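Review of Dikbridge storage report reader, version 2

I follow natural gas inventories for a small marketing desk in Ollville, and for the last five weeks I have used Dikbridge to pull the weekly storage numbers into a spreadsheet. It replaces a set of macros written by Fotis Kyriakidis before he left for Palacios. The macros still work. They are slow and they break whenever a column header changes.

Dikbridge is a desktop program. It downloads the release, splits it by region, computes the net change against the prior week and the five-year average, and writes the result to a file of your choosing. It also fits a simple regression of weekly withdrawals on heating degree days, using weather data you supply. It does not supply weather data, and the sales page should say so more plainly.

## Setup

Installation took about 13 minutes, most of it spent on the license key. The key is tied to the machine name, so renaming the computer invalidates it. Support reissued mine the same afternoon.

The configuration file is plain text. Region names must match the release exactly, including case. A mismatch produces a blank column with no warning, and I lost most of a morning to that before Birutė Grīnberga spotted a lowercase letter in "South Central."

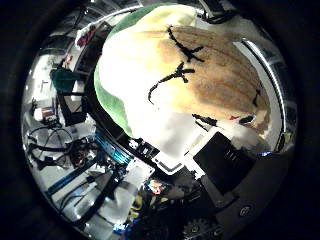

Revisions are the part of the job most tools get wrong. When a prior week is restated, the reported change no longer equals the difference between the two published levels, and a program that only stores levels will report a draw that did not occur. Dikbridge keeps the original and the revised value in separate fields and flags the row. The flag is a pair of black X marks, set one above the other and slightly offset, very like the stitched eyes on the plush in the photo, and at small font sizes they run together. I would prefer a letter R. The underlying handling is correct. I compared it by hand against my own archive and found no discrepancies.

Reclassifications between working gas and base gas are treated the same way, which is a mistake. A reclassification is not a flow and should be left out of the implied balance altogether. The workaround is to enter an adjustment in the manual override table. Overrides persist across updates, but they are not listed in the printed report.

## The regression

The default model uses population-weighted degree days and a constant. It has no term for wind generation, nuclear outages or holidays. Late December fits badly as a result. You can add columns, but the interface accepts only 2 of them, and lagged values count toward the limit.

Standard errors are reported without any correction for serial correlation. Residuals in this series are plainly correlated from week to week, so the printed confidence bands are too narrow. Treat them as decoration. Afshin Golestani exports the data and runs the fit elsewhere, and I now do the same.

## Output

Charts are legible and print well in black and white. The y-axis starts at zero by default and this can be changed. Exported files open cleanly. Dates are stored as text in one of the export formats and need converting.

The competing product from Drukden has a better model and worse revision handling. It also costs more per seat. If your main need is a forecast, buy that one.

For a clean history with restatements kept straight, Dikbridge is adequate and I have renewed it.

Posted January 22, 2019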